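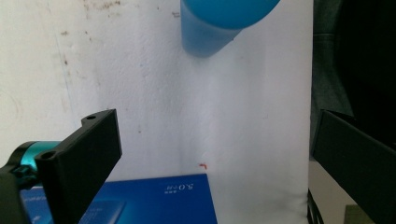 Tindex says every sedation brochure she has been handed uses the word "gentle", and she'd like to know gentle compared with what.

Fair point, and it's why I'm posting. I'm booked for a colonoscopy in January at a day clinic that charges 200 dollars extra for "twilight" sedation given by an anaesthetist. The standard package is sedation given by the doctor doing the scope. The booking clerk told me twilight is safer. Safer how? She couldn't say. The leaflet says 3,000 satisfied patients, with no word on who asked them or what they were asked. Has anyone had it both ways, and was there any difference worth paying for?

Posted by Vunix, September 3, 2019

Gisik
I've had both. First time I was groggy but remember bits of it, including somebody talking about parking. Second time, with the anaesthetist, I remember nothing until the recovery chair. Whether that's safer I have no idea, and I doubt your clerk does either. "Twilight" isn't a proper medical term as far as I can tell, and clinics seem to use it for whatever they happen to be selling. Ring back and ask which drug they use, how deep they plan to take you, and who is watching your breathing the whole time. If it's the same person who is steering the scope, I'd want to hear more. Tell them about sleep apnoea, reflux, any heart trouble and everything you take, herbal stuff included. And ask if the 200 is the full amount. Mine grew a second bill.

Lobo
just get it, my brother in law had it and was fine

Tindex
One brother-in-law is not much of a study, Lobo. Vunix, you can also ask about having none at all. Some people manage it and drive themselves home, though I wouldn't believe anyone who promises you it won't hurt. Your own GP has nothing to sell you here, so I'd start there. And get the fasting instructions in writing. I was told two different things by two people at the same desk.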